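Monthly Walk-Through Checklist: Bellton Building, Ground Floor and Mezzanine
Completed by Dima Sfeir
May 4, 2022

Key: OK = no action. FIX = repair or correct, see comment. N/A = does not apply to this floor.

Exits and aisles

1. Exit doors open fully from inside without a key. OK
2. Exit signs lit. FIX
Comment: Sign over the north stair is dim on the left half. Battery test passed. Replace the lamp strip, not the whole unit. Erkeck has them on the shelf.
3. Main aisle clear to the painted lines. FIX
Comment: Pallet jack left across the line by the loading door. Moved during the walk-through. Same item was written up last time. Shift lead told in person.
4. Mezzanine stair treads tight, nosing in place. OK
5. Handrail secure. FIX
Comment: Bottom bracket has play in it. One screw missing, the other loose. Holds for now. Do not wait for the next walk-through.

Fire equipment

6. Extinguishers hung, pinned and tagged. OK
Comment: Two tags are hard to read from handling. Ask Olatunji to rewrite them at the next service visit.
7. Nothing stored in front of the electrical panels. FIX
Comment: Flattened boxes leaning on panel 2. Removed. The floor marking in front of this panel has worn off and needs to be repainted.
8. Sprinkler heads clear of stored goods. OK
Comment: Top shelf on the east racks is close to the limit. No more stacking there.
9. Pull stations visible and reachable. OK 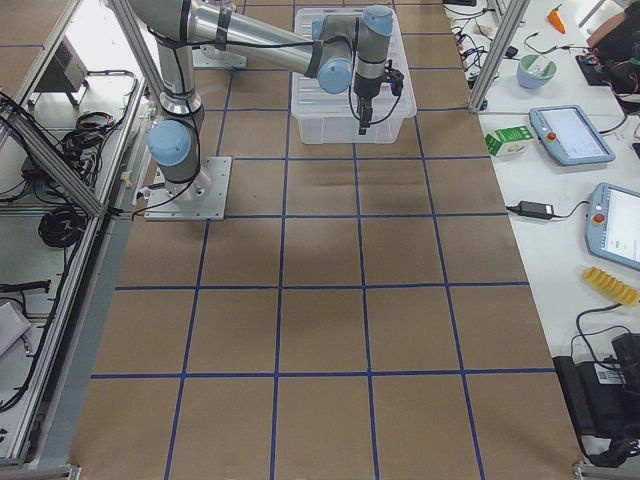
Reading time: 2 min

Storage and racking

10. Load signs posted on every bay. FIX
Comment: Bay sign missing at the end of the row near the break room. The posted limit for that row is 820 pounds per shelf. Print a new one and put it at eye level.
11. Uprights straight, no dents. OK
Comment: Old dent on the corner post is the same as before. Guard is still bolted down.
12. Safety clips on all beams. FIX
Comment: Clip missing on the second beam, west side. Shelf unloaded until it is replaced.
13. Heavy items on the lower shelves. OK
14. Ladders tagged and stored upright. OK
Comment: The six-foot stepladder has a cracked foot pad. It can stay in use this week if the new pads come in. If they don't, tag it out.

Electrical

15. No extension cords used as permanent wiring. FIX
Comment: Fan in receiving is still on a cord. An outlet was requested under work order 583 and there is no date on it. Fan unplugged until then.
16. Cover plates in place. OK
17. GFCI outlets trip and reset. OK
Comment: Tested at the slop sink and outside the restroom. The one outside is stiff but works.

Housekeeping and first aid

18. Floors dry, mats flat. FIX
Comment: Entry mat curls at the corner. Tape does not hold. Order the heavier mat from Gukance, same size.
19. Spill kit stocked. FIX
Comment: Low on pads. Down to around 50, and the bag was open. Reorder and close the bag.
20. First aid cabinet stocked and in date. OK
Comment: Eye wash bottles expire in the fall. Put in the order over the summer.
21. Emergency phone list posted and current. FIX
Comment: Still shows the old front desk extension.

Follow-up

Handrail bracket and beam clip come first. Send me a note when each one is done, with the item number, and I will initial the sheet. The dim exit sign goes next. Items 3 and 7 were corrected on the spot but stay on the list for the next round. The paper copy is in the binder at the receiving desk.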